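Clinlow Kitchen Notes
Home | Storage | Tableware | Gallery | Contact

Gallery: Wire Mug Rack, White Mug, Plate and Spout Bottle

This gallery covers four items that share one table: a black wire mug rack with a wooden dowel, a white mug with a dark handle, a round white plate, and a small bottle with a blue spout cap. The notes come first and the pictures are grouped at the bottom. Readers who only want the pictures can scroll down.

The rack

The rack is a Gostent, the smaller of the two wire models. It is bent from thin black rod and finished with a powder coat. The dowel is light, unvarnished wood and is not glued. It slides out if the rack is tipped far enough, so check that it is seated before lifting the rack by it. The dowel on mine measured 11 mm and was a close fit.

With nothing on it, the rack weighs very little. One mug hung on an outside peg shifts the balance enough to notice when the table is bumped. It has not tipped over so far. When loading a full set, hang the first two mugs on opposite sides, then fill in.

Pegs on this model are short. A mug with a handle opening under 24 mm will go on, but it sits crooked and needs two hands to remove. Larger handles hang freely and tilt a little, mouth outward. The tilt is normal. It does help a rinsed mug drain, and the drips land on the table, so put a cloth down if the surface matters.

Jussara Cordeiro wrote in to ask whether the rack can be stored lying down. It can. The wire does not mind which way it faces, but the dowel should be taken out first or it will work loose in a drawer. She also asked about rust. There was none on mine after 9 months, apart from one weld near the base where the coating was thin. I touched that up with black enamel in May and have not looked at it again.

The mug

White outside, dark handle, no lid. Aguiar sells it singly and in sets. The handle is a separate color from the body, and this turns out useful for a plain reason: you can find it quickly when the mug is turned away from you or lying on its side. A white handle on a white mug, seen from directly overhead, is easy to miss.

The mug can be hung by its handle or stood beside the rack. For daily use I stand it. Hanging is for the end of the day, after it has been rinsed and wiped. Wear on the inside of the handle has been limited to a faint line where it rubs the peg.

The plate

Round, white, with a raised rim. The rim is low, so it holds a sandwich or a slice of cake well enough and soup not at all. On a hard table it makes a sharp sound when set down edge first. Lower it flat.

Uyên Trịnh, who kept the earlier version of this page, recommended leaving one plate's width of clear table between the plate and the rack. I have kept to that. It leaves room to lift a mug off the near side without a sleeve catching the rim.

The bottle

The bottle is a Dumimum with a dark blue screw cap. The cap has a ribbed band around the lower part, which gives the fingers something to turn, and a tall narrow spout in the middle. A flat strap in blue hangs from one side of the cap. The thread takes one and a half turns to close. It should be snug and no more. Overtightening twists the seal, and the bottle will then weep at the neck when laid flat.

Stand it upright when it has liquid in it. The spout adds a good deal to the height, so measure the shelf before buying. Mine did not fit under the second shelf of the wall cabinet and now lives on the table.

Cleaning: unscrew the cap, rinse the body, then run warm water through the spout from the inside. A narrow brush is needed for the spout. Leave cap and body apart to dry. Terence Hulme uses a pipe cleaner for this job and reports no scratches.

The layout

The order across the table has settled as follows: bottle, then plate, then rack. The bottle is the item picked up most, so it has the most open space on its side. The rack is touched least. The mug moves.

- Clear and wipe the table before setting anything down.
- Place the rack first. It takes the most room of the four.
- Put the plate down flat, with the space described above.
- Bottle last, cap closed, strap hanging free.

To clear, work in the opposite order. Plate and mug go to the sink, the bottle is emptied or put away, and the rack can stay out. A full reset takes 53 seconds at an ordinary pace, wiping not included.

A brown or tan surface shows white tableware well, and it shows water rings too. I wipe between uses and have given up on coasters - they stick to the base of the mug and fall off halfway to the sink.

Corrections

An earlier text on this page gave the rack's dowel as metal. It is wood. Thanks to Cauã Camargo for the note. The same text listed the mug as a Gostent product, which was also wrong.

Pictures 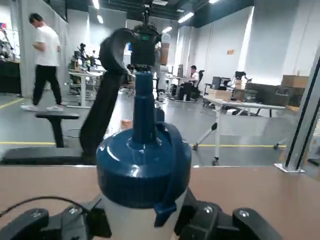 Bottle cap close up, with the spout and the strap. 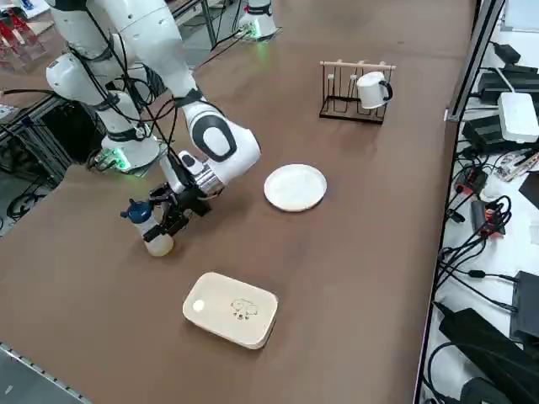 Bottle upright, plate flat at the center of the table, mug hung on the rightmost peg.
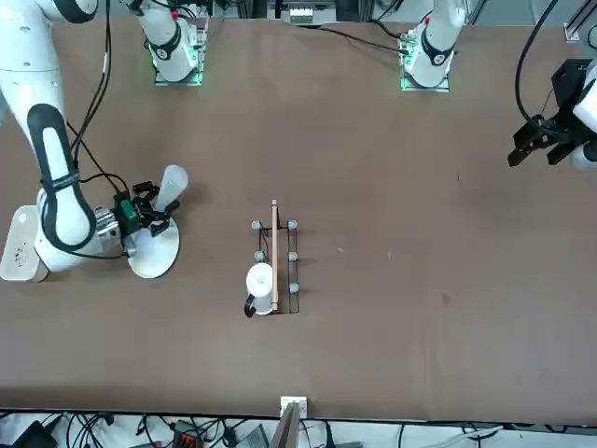

Last picture: rack from overhead, dowel running lengthwise, mug against the dowel with its handle pointing down and to the left.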